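Kit Preparation Assistant (part-time, fixed term)

Plikerero Hairdressing Training, Datley site
Reports to: Jucélia Conceição, Equipment and Stores Manager
Hours: 11 per week, mornings, starting at 8.30 am

Plikerero Hairdressing Training invites applications for the post of Kit Preparation Assistant at its Datley site. The appointment is for two terms, beginning in August, and may be extended subject to student numbers.

Background to the post

Every learner on the first-year certificate is issued with a zipped tool case on loan. There are currently 372 cases in circulation between the Datley site and our partner salon school at Dekker. Cases are returned at the end of each term, checked, cleaned, refilled and issued again. This work has until now been shared among teaching staff, and the Stores department is to take it over in full from the start of the new year.

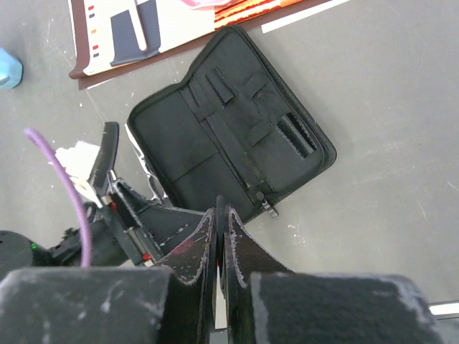
The successful applicant will be responsible for the condition and contents of the cases from the moment they are handed in until they are signed out. Lint and dust collect readily on black fabric, and each lining must be brushed out before any tool is replaced. Elastic loops are to be tested by hand. A loop which no longer grips will allow scissors to slide about in transit, and a case in that state should be set aside for repair.

The work is carried out at a table in the Stores room. It is repetitive, it is mostly done seated, and it calls for steady attention. Applicants should be comfortable working alone for much of the morning, although Stores staff are always within call.

Main duties

1. To receive returned cases at the counter and enter them in the loans register.

2. To empty each case fully, including the flat pockets, and to clean the interior.

3. To lay out the tools by type and inspect them. Wide-tooth combs are examined for split or missing teeth, and metal combs for bent teeth and damage to the plating. Tools which fail inspection are recorded on the Grusteo form and withdrawn. 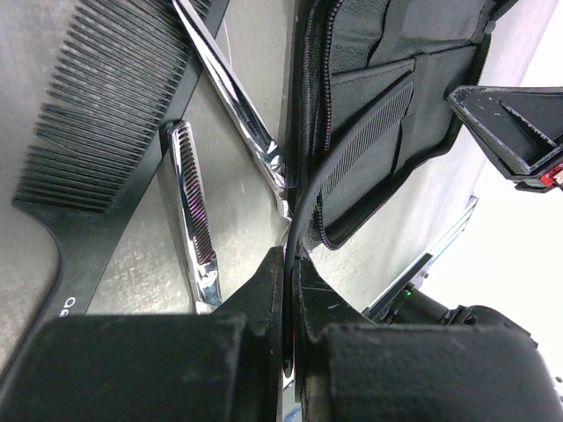

4. To wash and disinfect combs and to wipe down metal tools in accordance with the salon hygiene procedure. Training in the procedure is provided during the first week.

5. To repack each case to the layout sheet supplied for that course. Fine-tooth combs are stored in a pocket or behind an elastic strap so that the teeth are protected, and nothing is to be left lying across the zip.

6. To run the zip once round in each direction and check that the slider and pull tab are sound. Particular care is needed at the corners, where the binding tends to wear and the stitching of the inner panels may begin to lift.

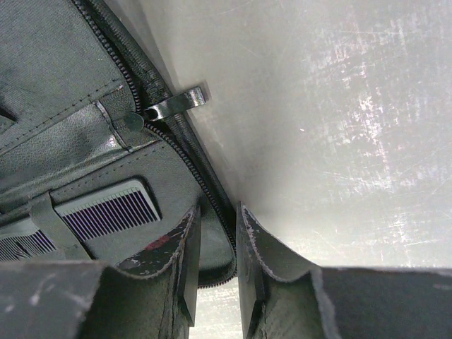
Person specification

Essential:
Good eyesight for close work, with or without glasses
Careful and orderly working habits
Ability to keep a simple written record
Willingness to handle sharp tools and disinfectant safely, with gloves provided

Desirable:
Experience in a salon, barber's shop, theatre wardrobe or similar setting
Basic hand sewing, sufficient to restitch a pocket seam
Knowledge of the common types of comb and scissors used in hairdressing

No formal qualification is required. Applicants who are returning to work after a break are encouraged to apply.

Terms

The post is paid monthly on the support staff scale, point 2. Paid leave is calculated in proportion to hours worked. The busiest period falls at the end of each term, when about 70 cases may be handed in during a single morning, and leave cannot normally be granted at that time. An apron is supplied. There is step-free access to the Stores room, and the height of the work table can be adjusted on request.

How to apply

Please send a letter of no more than one page, together with the names of two referees, to Jucélia Conceição at the Stores office, Plikerero Hairdressing Training, Datley. Applications may also be left at reception in a sealed envelope marked "Kit Preparation". Those shortlisted will be asked to visit the Stores room for a short conversation and a practical exercise, in which a case is emptied, checked and repacked to a layout sheet. The exercise is not timed.

Enquiries about the duties of the post may be made in person at the Stores counter between 9 am and noon during term.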